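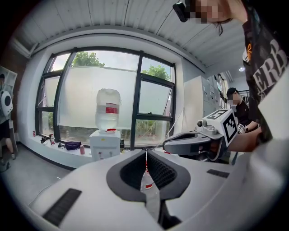 Minutes – Piltitz House Residents' Association, kitchen and common room meeting, July

The meeting opened at 7:05 p.m. in the common room on the ground floor. Sofia Magalhães chaired and Woo-jin Seol took the minutes. The first subject was the big window. Two residents asked for it to be replaced with a single sheet of glass. The chair said the black metal frames with their many panes are part of the original building and will stay. The wall it is set into is white and will be repainted in the same color. Woo-jin said the panes are slow to clean and asked that the cleaning contract name them separately. Agreed.

Minutes of the last meeting
Approved with one correction. The deposit for evening bookings is $27, not $72.

Matters arising
The side door closer has been adjusted and no longer slams. The lost key for the meter cupboard has not been found. A new one has been cut and hangs in the office.

1. Cabinets
The row of cabinets was discussed at some length. At present people put things wherever there is space, and the same items get bought twice. Sofia proposed that each cabinet be given one use and a plain label inside the door. Cups and plates would go nearest the sink. Board games and craft supplies would move to the far end. There was a question about the lockable cabinet, which the sewing group has had to itself for 3 years. The group is willing to share it as long as the machines are not moved. Woo-jin will draw up a plan and pin it up for comments before any labels are made.
Action: Woo-jin.

2. Drinking water
Bottled water left over after bookings has been going into the fridge and staying there. It was agreed that opened bottles are to be emptied and recycled the same evening. Unopened bottles may be left on the counter for the next group. A resident asked whether the house should stop buying bottled water altogether and put out pitchers. Some felt the tap water in the kitchen has a taste. Sofia will ask Vurton for a price on an under-sink filter, including the yearly cartridge. No decision until the price is known.
Action: Sofia.

3. Floor
Zurier have quoted $472 to clean and reseal the gray floor. The work would take one full day and the room would have to stay closed overnight. The quote does not include moving furniture. Several people thought the price was fair. One asked for a second quote, and this was put to a vote. The majority were in favor of accepting Zurier's quote as it stands. Date to be fixed so that it does not clash with the repair evening.
Action: Sofia to confirm in writing.

4. Chairs and tables
Folding chairs are still being stacked against the radiator. The stack belongs in the hall closet. A reminder will be added to the booking form. The offer of two used tables from Myung was accepted, provided they fit through the side door – Woo-jin will measure.

5. Budget
A limit of $200 was set for labels, hooks, storage bins and dish towels. Receipts go to Sofia. Anything over the limit comes back to the meeting first.

6. Other business
A request to leave bicycles in the common room over the winter was turned down. The bike shed has space.
The light over the counter flickers. To be reported to the building manager.
A resident asked for the minutes to be put up in the elevator as well as sent by email. Agreed.

The next meeting will be held in the same room, after the floor has been done. The meeting closed at 8:40 p.m.

Minutes taken by Woo-jin Seol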